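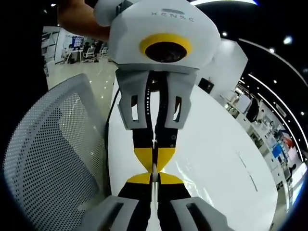
Office chair at left, upstairs at Praston.

Chairs, chairs, chairs

Those of you who sit upstairs at Praston will have noticed that we have finally gotten around to the chairs. It has been on my list since before we moved over from the Vivthorpe building (and if you were with us then, you will remember the brown ones that sank an inch every hour until your chin was level with the desk). I am so pleased to be writing about this and not just promising it again!

We set aside $4000 for seating this year, and so far $1388 of it has gone to Kosell for repair parts and a handful of replacements. Octavio Núñez went through the whole upstairs floor with a notepad in July, sitting in every chair, leaning back, spinning, and writing down every squeak. Quite a few only needed new casters or a tightened seat bolt, and those are back at the desks already. Another $1000 is being held for the meeting room, where the seats are in fine shape but the arms catch on the edge of the table. I would love to hear what people think about going armless in there before we order anything.

Now, a few small requests. If your chair has a strip of masking tape under the seat, please leave the tape on, even if it looks untidy, as it tells Octavio which ones he has been through. If you have borrowed a chair from another desk (it happens, I have done it myself), now would be a lovely time to roll it home again. And please do have a go at the levers! The one on the right raises and lowers the seat, and the one on the left lets the back tilt. Your feet should rest flat on the floor with your knees more or less level with your hips. It took me years to learn that the knob at the back of mine turned at all.

The old chairs we can't fix are going to Domínguez, the upholstery shop past the bakery, where they will be taken apart for frames and foam. There are 2 left with nothing worse than worn fabric, and you are welcome to take one home for a spare room or a teenager's desk. Leave a note in my tray with your name and tell me whether you can carry it down the stairs yourself. The elevator is still making that noise, so I'd like to keep heavy loads out of it until it has been looked at.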